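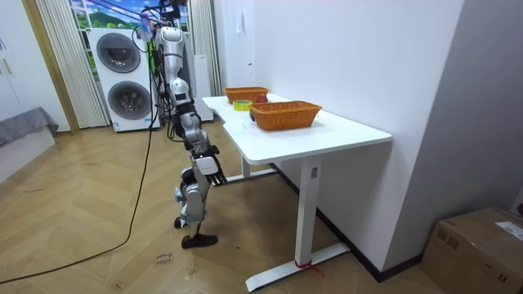 Sorting into two baskets: notes on layout and labels

Sunday, June 7, 2026

I have been asked twice now how I set up a sorting surface, once by Gayan Khan, who is reorganizing a shared pantry, and once by my sister-in-law, who mostly wanted to know where the baskets came from. I don't remember where the baskets came from. The rest I can write down.

The problem is a small one. Mixed items end up on one surface. Some are food and some are not. They have to go into separate containers with as little handling as possible, and the surface has to be clear afterward. In October I was doing this on a kitchen counter with a bowl and a shoebox, and the error rate was higher than I would have liked. A lime spent 15 days in the shoebox with the batteries. I moved the whole operation to a standing desk and changed the containers.

The desk

A white top is good for this. Small things show up on it, and so does dirt. The drawback is glare, and a glossy white surface under a ceiling light will give you a bright patch in one spot that moves when you move. I tried a gray desk pad for a week. It slid, and it collected crumbs at the edge, so I took it off again.

Height matters more than I expected. For writing I keep a desk at elbow level. For sorting into containers with raised sides, I set it lower by approximately the height of the container wall, so that the hand clears the rim without the shoulder coming up. Styliani Stamatopoulos, who is a good deal shorter than I am, uses the same rule and gets a different number. Set the height before you load the desk. Most motors will lift the weight without complaint, but round objects will not stay where you put them.

I also keep the desk near a wall. An item that gets pushed too far back then stops at the wall or drops behind the desk, and in either case I know where to look.

The baskets

Both are rectangular and woven. I used round ones before and stopped, mainly over wasted space between them. A rectangle also gives you a long axis, and you can turn that axis toward whoever is doing the placing. I set mine on a diagonal. It looks careless, but the long opening then faces the direction the hand comes from, and placements near the rim tend to end up inside.

Flared sides help for the same reason. The effective target at the top is wider than the floor. The cost is footprint, and on a narrow desk you feel it.

Weave has two properties worth noting. It lets air through, good for anything that ripens. It also holds debris. Before each use I turn the basket over and tap the base, then go along the inside with a dry paintbrush, an old Flodham one with most of the bristles left. Specks still remain in the lattice. I have accepted a certain level of specks.

Orange was not a choice, but it has worked out well against white. The rim reads clearly from across the room. The one weakness is contrast with the contents. An orange in an orange basket is easy to miss when you check whether the basket is empty, and I have twice put a basket away with something in it.

The labels

I write labels by hand with a black marker on plain white paper and lay them flat on the table next to the basket. 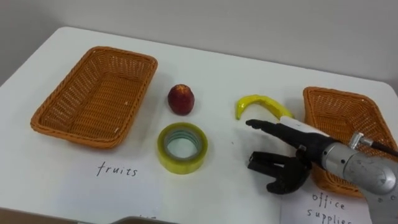 The word is lowercase, plural, and a category. "Fruits" covers an apple, a peach and a banana without anyone having to decide which is which. My first set of labels named single items, and I was rewriting them every few days. Demyd Palamarchuk pointed out that "fruit" would be correct English as a collective. He is right, and I still prefer the plural, which tells you that more than one kind goes in.

White paper on a white table has a known defect. The sheet itself nearly disappears and you see only the lettering. Colored paper would fix it. I bought a pack of Privico index cards in pale green for this purpose and have not opened it. The lettering is large enough to work without a visible border.

I do not attach labels to the baskets. Tape pulls at the weave when it comes off, and a label that lies on the table can be swapped when the categories change. It can also drift. If the desk is near an open window, put a coin on each sheet.

Order of work

The loose items go in the middle, between the two containers, with a gap between each item and the next. I keep the batch small. With 3 items on the table there is no searching and no stacking. With a dozen, things hide behind each other and the time per item goes up.

Banana first. It takes up the most length and blocks access to whatever is behind it. Then anything that can roll. A roll of tape laid on its side stays put, so it can wait until last. Stood on its edge, it is a wheel.

Next time I will cover what to do with items that fit neither basket. At the moment that means a garlic bulb and a Karras door hinge, both still on my windowsill.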